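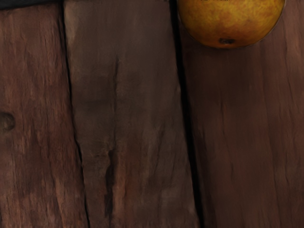
Sunday. The Clirnodthorpe test kitchen resumed work on the marmalade recipe this morning. The first batch used 400 grams of sugar and was judged too sweet by all present. The fruit under consideration has a golden yellow skin that deepens to burnt orange toward the base, and the kitchen wishes to keep that color in the finished jar. The second batch was therefore cooked for a shorter time - 7 minutes less than the first - and the peel was cut finer.

The set was softer than the Hinness standard allows. A third batch, with more pith in the muslin bag, is planned for tomorrow.

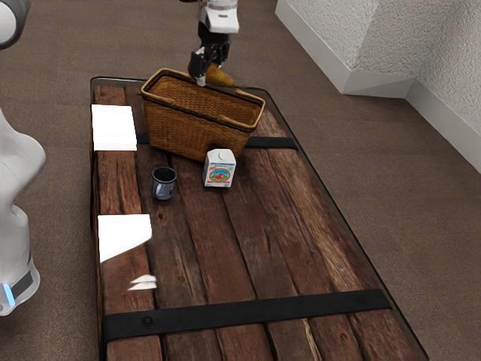

The yield from both batches came to 6 jars, all labeled and entered in the Plaseo ledger under number 783. Lids remain on order from Warrier. Work closed at four.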